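Week 6 handout: Aluminium and the drink can
Lecturer: Ewan Forsyth

Primary aluminium is made by electrolysis, so its cost follows the price of power. Remelting scrap avoids that step — this is why cans are worth collecting. Read the Ornton case before the tutorial.

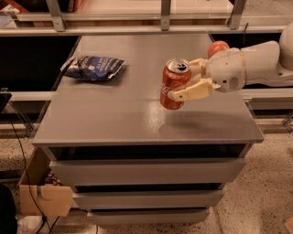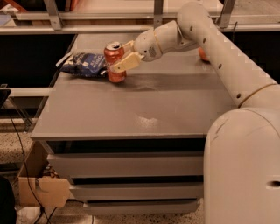
Deposit schemes work best on items that are easy to sort. Return rates at Ornton reached 83 per cent by June, against 70 per cent the year before. A red soft drink can like this one is nearly all aluminium under the paint and goes straight to the smelter stream. Bring your worked answers to questions 1 and 2.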